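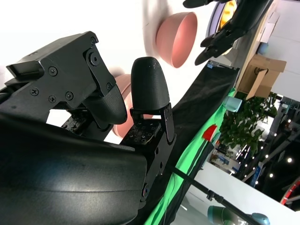

Robots take over part of the dish sorting at Plilport kitchen center

The staff of the Plilport catering center started the week with a new division of work. Since Monday, part of the sorting of clean tableware is done by a two-handed robot that the company calls Heron. The people who did this job before now spend the first half of the shift on inspection and packing, and they come to the robot only when it stops or asks for help.

Plilport prepares meals for schools and care homes in the region. Every day the bowls, plates and cups come back, go through the washing line and must be sorted by size before they are packed again. For many years this was done by hand at a long table, in two shifts. The work is not difficult, but it is hard on the shoulders and wrists, and the company had problems finding people who wanted to stay in it.

The robot was installed by Wostico, an engineering firm that until now worked mostly with warehouses. Its arms have grippers with black fingers, and one fingertip has a ribbed surface. Bowls were chosen as the first task. According to the firm, a round bowl is harder to pick up than a box, and when two bowls are stuck together the robot must first separate them. Plates will come later, and cups after that. For cutlery there is no plan at the moment.

Crescencio Valdovinos, who leads the early shift, took part in the preparation from the first day. He had to show the engineers how his team holds a bowl, how they turn it to look for cracks, and in which order they build the stacks.

"I did this work for 13 years and I never had to explain it to anybody," he said. "At first I was a little angry with the questions. Then I noticed that we all do it differently, also in my own team."

The first weeks of the test were slow. The robot put bowls down too carefully and the line had to wait. Some employees asked to have the old table back, and for a time both ways of working existed next to each other. The speed is better now, but a trained person is still faster. Wostico does not hide this. The firm says the robot is useful mainly in the early hours, when the shift begins with few people and the washing line is already running.

For the employees the biggest change is in the day itself. Before, a person could stand at the same place from six in the morning until the lunch break. Now there is a rotation with 4 positions, and everybody changes place after each pause. One of the positions is at the robot. The person there has a screen, a stop button and a tray for bowls that the machine refused.

Not all are happy with it. The screen was at first only in English, and several workers said they did not dare to touch it. A Polish and a Spanish version were added after the employee representatives complained. Ms. Domański, who speaks for the employees, also asked for a written promise about jobs. The company has signed that no position in the washing and sorting area will be cut during the test period. What happens after it is still open – the talks will continue in January.

"We are not against the machine," Domański said. "We want to know who will be at the table when they decide about the next one."

Another question is pay. The work at the robot needs a short training, and those who finished it think that it should count as a higher grade. The company answered that it will look at the matter together with the results of the test. Valdovinos supports his team in this point. He says that a person who can restart the robot at six in the morning saves the whole shift a lot of waiting, and this has a value.

He himself goes to the robot several times a day, usually with a bowl in his hand. When a new type of tableware arrives, it is now his task to test it on the machine before it goes into the line. Last week it was a deep soup bowl with a very thin rim, and it went back to the hand table.

The center has ordered 100 of them.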